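Garnau Home Practice Pack: two months with a robot simulator full of doors

I teach an evening robotics club and I spend way too much of my own money on software, so when Garnau put out the Home Practice Pack I bought it on a Wednesday and had it running before bed. It's a set of simulated rooms with a virtual arm you can drive by hand or hand over to your own code. You get 300 rooms in the base version, and the license is 556 dollars. Yes, I winced too.

Setup

Pretty painless! The installer is a big download, so start it before dinner, but after that it found my graphics card and opened a room without me touching a settings file. My old favorite, Luklow, took me a whole weekend and a lot of forum reading to get to the same point. The one snag was the license key, which has to be pasted in twice for some reason.

Driving the arm

I used a cheap game controller and was moving things in a few minutes. The view I like best is the one from the wrist, looking out along the fingers, because you really feel how tight the spaces are. You'd think a plain rod would be easy to line up with, and then you spend ten minutes nudging left, right, left again.

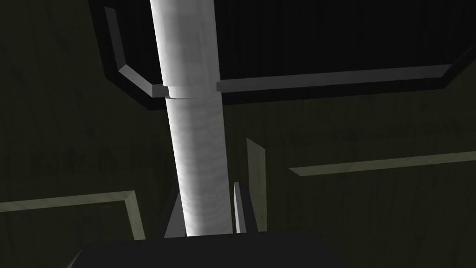
The controls have a slow mode on the left trigger and I keep it held down most of the time. Without it the arm is jumpy, and I've bumped into more walls than I'd like to admit. There's an undo button that rewinds ten seconds – best feature in the whole thing, and I want it in my car.

Rooms can be dark, too. You can raise the light level in the menu, but I mostly leave it alone, since code that only works under perfect lighting isn't much use to my club kids. Wood grain and trim look nice up close. Plain walls look like plain walls.

Doors

Doors are what I bought this for. The approach angle matters a lot, and a wrist view gets confusing fast when a big panel is tipped across it. My first few tries were a mess (I kept mixing up which way was up), so turn on the second camera while you're learning. Collisions feel believable to me, and I never had the fingers sink through a slab, something that happens to me in Luklow all the time.
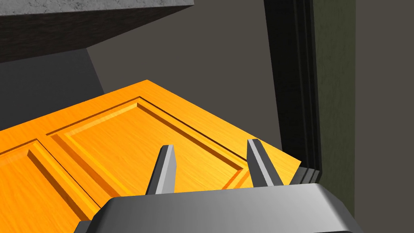
What bugs me

The manual is thin. The part on writing your own tasks is two pages long and one of those is a diagram. Saving a run also makes a huge file – my folder has 1,323 of them now and I had to buy another drive. And the add-on rooms, sold under the Caron name, cost extra, even though a couple of them show up in the trailer for the base pack.

Should you get it?

If you're teaching or tinkering and you want lots of indoor practice without breaking a real arm, I'd say yes, especially if you can catch a sale. If you only want to try a robot sim for fun, start with Luklow and see if you stick with it. I'm keeping mine, and I'll update this once I've tried the Caron kitchens.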